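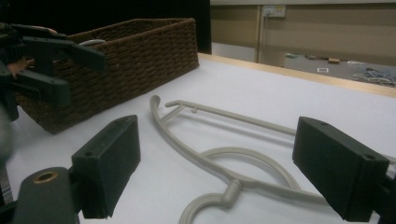 La tercera unidad del curso se ocupa de la construcción de una pareja de pinzas manuales en el taller compartido Grolora y de su uso para registrar demostraciones de agarre. Se supone que el alumnado ha completado ya el montaje de los dedos y ha leído las normas de uso del taller. El ejercicio de referencia es la recogida de perchas: una percha de plástico apoyada sobre una mesa blanca, con los dos dedos abiertos a ambos lados, obliga a decidir por dónde se toma una pieza delgada, abierta en su mayor parte y con un gancho que sobresale del cuerpo. Conviene estudiar esa decisión antes de proceder a cualquier registro.

3.1 Elección del punto de agarre

El cuello que une el gancho con los brazos es corto y ofrece poca superficie de contacto. La barra recta admite un agarre más cómodo, pero la pieza tiende a girar cuando se levanta lejos de su centro de masas. Cada grupo ensayará ambas opciones y anotará en la ficha Flilten la que adopte – una sola por sesión –, junto con la orientación inicial de la percha.

Los dedos deben cerrar en paralelo. Si uno de ellos llega antes al plástico, la percha se desplaza por la mesa y el registro pierde valor. El ajuste se efectúa en los tornillos de fijación del dedo, con la pinza descargada y el cable de señal desconectado.

3.2 Trabajo con dos manos

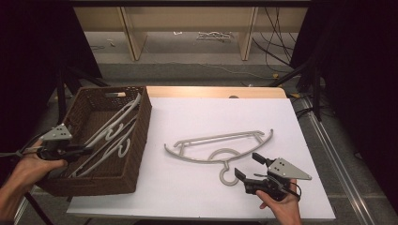
Tiempo de lectura: 2 minutos

El trabajo bimanual exige repartir las funciones entre las dos pinzas. En la disposición adoptada para esta unidad, la cesta queda a la izquierda del tablero y la percha suelta a la derecha, de modo que cada mano dispone de su propia zona. La percha se presenta con el gancho hacia el borde próximo, y la pinza derecha se aproxima desde el lado del gancho con los dedos abiertos.

Las perchas amontonadas en la cesta plantean una dificultad distinta. Sus ganchos se solapan, y al tirar de una es frecuente arrastrar las demás. Se recomienda separar primero el gancho y extraer después la pieza en dirección a la barra. Un intento en el que salgan dos perchas juntas se marca como no válido y se conserva en el archivo del grupo.

La placa perforada que corona la pinza es la versión Grallel. Los grupos que dispongan de la placa Adeyemi, anterior, deberán repasar los taladros antes del montaje. En ambos casos el cable ha de formar un bucle holgado al costado de la empuñadura – nunca tenso – para no limitar el giro de la muñeca.

3.3 Registro y entrega

Cada grupo entregará 92 demostraciones válidas. La duración de cada una no superará los 20 segundos, contados desde el primer movimiento de las pinzas hasta que la percha repose en su destino. El conjunto de la clase reunirá unas 300 demostraciones, que se emplearán en octubre para la práctica de entrenamiento.

La entrega comprende la ficha Flilten cumplimentada, los registros en su carpeta y una nota de una página sobre los fallos observados. No se admitirán registros en los que se haya modificado el ajuste de los dedos a mitad de sesión sin dejar constancia de ello.

Material revisado el 9 abr 2023. Las consultas sobre el montaje se atenderán en el propio taller, en el horario de la asignatura.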